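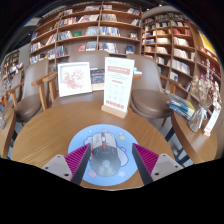
One of the round tables in the reading corner, with mouse and pad in place.

News from the reading corner at Brotholm

Since January we have a new arrangement for the round wooden tables, and several members asked us to write it down, so we do it in this issue.

Each table now keeps its own mouse and its own pad. Before, all the mice were together in a drawer by the door, and people took whichever came first. Often the one they took had an empty battery, and the drawer was also very full. Now you can sit down with your laptop and begin.

The pads are round as well, which suits the tables. We had ordered plain grey ones from Sumwood, but they were out of stock for a long time and we chose the light blue ones with cartoon figures and stars instead. The children like them very much. Some of the adults asked if we could have a more serious pad, and we keep two grey ones at the desk for them. Please ask.

A mouse moves badly on bare wood, and small grains under it can scratch the surface. The tables were oiled by Thongsuk in the winter and the grain has come out very nicely, so we would like to keep them like this. Please leave the pad under the mouse, also when you only read or draw. If you need the whole table - for a big map or a puzzle, for example - put both on the window shelf and bring them back afterwards.

About cleaning: the pads may be washed by hand with lukewarm water and a little soap. They must lie flat to dry, not on the radiator. For the mice we use a cloth which is only a little damp, and we go along the wheel with a dry cotton bud. There is a box with cloths under the desk.

The signs in the wooden bases stay on the tables. Please do not lay them down or use them to hold a book open, the bases become loose from this. We have already glued 3 of them.

We still look for a few more pads in the same size. If you have one at home which you do not use, any colour is welcome. You can leave it at the desk during opening hours.

Next issue: the new lamps from Pulex, and where we want to hang them.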